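# Chapter 8: Money on the Collector's Table

## What this chapter covers

Chapters 6 and 7 dealt with stamps and printed paper. This chapter turns to coins and banknotes that were made to be kept. Most of them were never spent, and many were never meant to be. They were sold in folders, boxes and plastic cases, often with a character, a ship or an anniversary on one side and a face value on the other.

By the end of the chapter you should be able to tell a circulating coin from a commemorative one, read a mintage figure, explain why a low mintage does not always mean a high price, and write a condition note that another collector can use.

## 8.1 Three kinds of issue

A **circulating coin** is struck for everyday use. It leaves the mint in bags, goes to banks, and ends up in tills and pockets. Its design may change from year to year, but its size, weight and metal stay the same so that machines will accept it.

A **circulating commemorative** has the same size, weight and metal with a special design. People do spend these, although many are pulled out of change in the first few months. Worn ones are common and cheap. Clean ones are harder to find than the mintage suggests.

A **non-circulating issue** has a face value but is sold above it from the first day. The buyer pays for the metal, the design, the packaging and any license fee owed to the owner of a film, book or game.

The Stindholm harbor series, used as a running case in this chapter, includes all three. The 2-crown piece with the lighthouse went into general use. The same coin with a paddle steamer was a circulating commemorative. The silver version of the steamer, in a blue box, was sold only by mail and had a final mintage of 2,671.

## 8.2 Reading a mintage figure

Two numbers are often confused. The **authorized mintage** is the most the mint is allowed to strike. The **final mintage** is the number it struck and did not melt. Sellers like to quote whichever is smaller, and some quote the authorized number for years after the final one has been published.

Find out which number you are looking at before you compare two coins. If a catalog does not say, treat the figure as authorized. The Tamel catalog prints both, with the final mintage in bold. The older Cao lists print only one and do not label it.

A mintage also tells you nothing about how many people want the coin. The silver steamer is scarce, yet it sold for less than its issue price within 3 years. A much more common coin showing a cartoon fox, struck for the Derinska film series, has risen steadily. Film collectors buy it as well as coin collectors.

## 8.3 Surface and condition

Condition matters more for modern issues than for old ones. A coin that is two hundred years old is expected to show wear. A proof coin from last November is expected to show none, and one fingerprint can take away a large part of its value.

The most common damage is done by owners. Polishing removes a thin layer of metal and leaves fine lines that show under a lamp. Abrasive pads, metal polish, baking soda and pencil erasers all do this. A cleaned coin looks bright at first glance, but the shine is flat and does not move when the coin is tilted. Dealers call this "dead" luster.
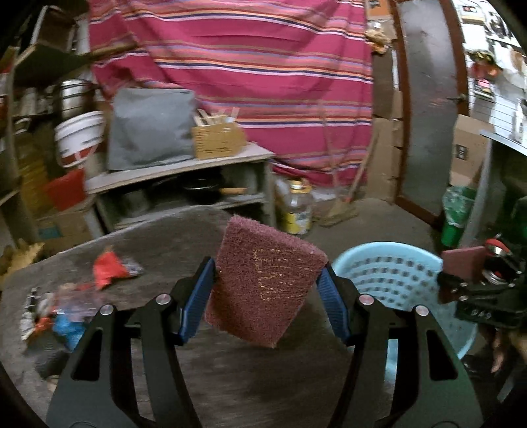
Dirt should be left alone unless it is harming the metal. Loose grit can be rinsed off in distilled water and the coin patted dry with a soft cloth, never rubbed. Green spots on copper are a different matter and are covered in section 8.6. Soft plastic flips can also cause damage, because some of them give off a film that turns sticky and green over time. Hard capsules and polyester sleeves are safer.

When you write a condition note, name the side, the place and the fault. "Obverse, small scratch left of date" is useful. "Nice for its age" is not.

### Before you read on

1. Find one coin in your change with a special design. Write down its date and a condition note for each side.
2. Look up its mintage. Is the figure authorized or final, and how do you know?
3. Keep both notes. You will need them in section 8.4, where the coin is graded against the standard scale.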